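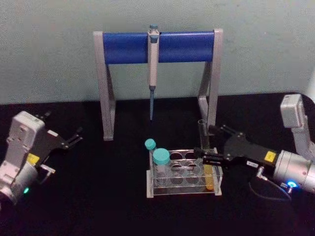

Setting up a small pipetting station

Posted by Akua Ayaaba, November 25, 2022

A pipetting station for short jobs needs very little: a stand, one pipette, a rack and the tubes for that job. These are the steps I give new people on the teaching bench at Purkstead.

1. Clear and wipe the bench

Take everything off, including pens and old gloves. Wipe with 70% ethanol and let the surface dry. A dark benchtop makes drips of pale liquid easier to spot, but it also shows dust, so wipe it again at the end of the day.

2. Place the stand

Put the stand at the back, near the wall, with both feet flat. Push lightly on the crossbar. If it rocks, move it before you hang anything on it.

3. Hang the pipette

Hook the pipette over the bar so that it hangs upright and the lower end is clear of the bench. The middle of the bar is the best spot if you have only one.
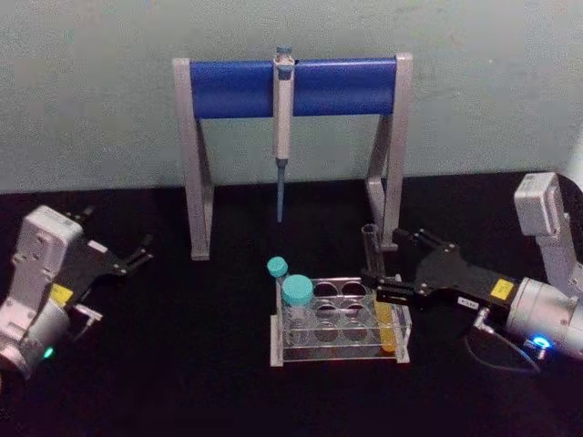
Never lay a pipette down flat with liquid in the tip. The liquid can run back into the shaft, and then the whole thing has to come apart for cleaning. Eject used tips before you hang it up.

4. Load the rack

The rack goes in front of the stand, within easy reach. Keep capped stock tubes together at one end and the tube you are working from at the other. Leave the holes between them open — you will want them later. Label the tubes on the side as well as the cap, as caps get swapped.

Check that each tube fits its hole. A narrow tube in a wide hole will lean, and a leaning tube is easy to knock when you uncap it.

5. Check the volume setting

Read the range on the pipette before you turn the dial.

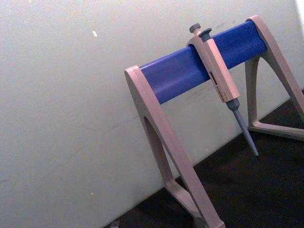

Going past the upper limit can throw off the calibration. For a volume over 2000 µL, use a larger pipette or split it into equal transfers. A 3000 µL addition can be done as two of 1500.

When you finish, cap the tubes, hang the pipette back on the bar and write the job in the bench log.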